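How to Keep Cables Tidy on a Work Table

13 November 2019, Kukance workshop notes

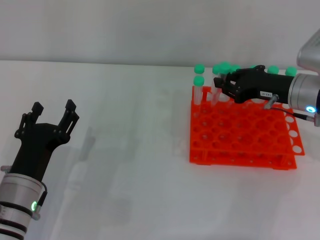

A thin black cable kept close to the part it serves.

Many people ask me how I arrange the cables at my table, so I write it down once in full. You need hook-and-loop tape, small paper labels, a pen and 5 screw clips. I buy the tape from Skarura in a roll of 200 cm, and one roll was enough for my whole table.

First switch everything off and pull all the plugs. Take each cable in your hand and follow it from one end to the other. Write a label for both ends before you put it down.

Now measure. My lamp stands 83 cm from the socket, but its cable is 215 cm long. The extra length I fold in flat loops, as wide as my hand, and close them with one piece of tape. Do not pull the tape hard – you should be able to push a finger under it.

Fix the clips under the back edge of the table. Leave a little free cable near every plug, also near things that you move often. Power cables go on the left side and thin signal cables on the right.

At last plug in one device after another and test each. I repeat the work every April, and then it takes me less than an hour. Old labels lose their glue, so check these too.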